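Questions people send me about stain-proof table covers and "miracle" surface sprays, answered by Azra Radulović. I buy what I test and I don't take adverts.

### Do I need a special spray for a wipe-clean table?

I doubt it. Washing-up liquid in warm water shifts most food. I used Skimemar spray on one half of my kitchen table and soapy water on the other for the whole of December, and I couldn't tell the halves apart.

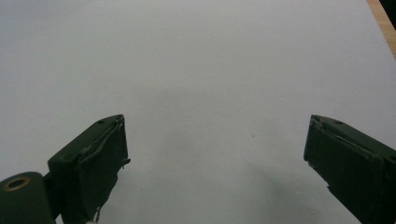 ### What about the "protective layer" on the label?

Ask the maker what it's made of and how long it lasts. I wrote to Priltano twice and got a leaflet back. The leaflet says 3000 wipes. It doesn't say who did the wiping, or with what.

### Is a dearer mat better?

Sometimes it's thicker. I've had a Lindemann mat for years and it has gone yellow at one corner, same as the cheap one from Trenthorpe market.

### Can I put hot pans on it if the packet says heatproof?

I wouldn't. Look for a temperature, and if there isn't one, treat the word as decoration. Use a trivet.

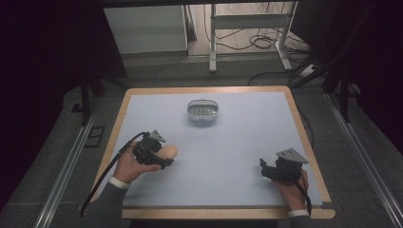 ### Does vinegar work on everything?

No, whatever your aunt's magazine says. Keep it off marble and limestone, and go easy on waxed wood. It's fine for limescale on glass.

### How do I get biro off?

A dab of surgical spirit on a cloth, tried first on a bit you can't see. Old marks may never come out, and I'd be wary of any bottle that promises otherwise.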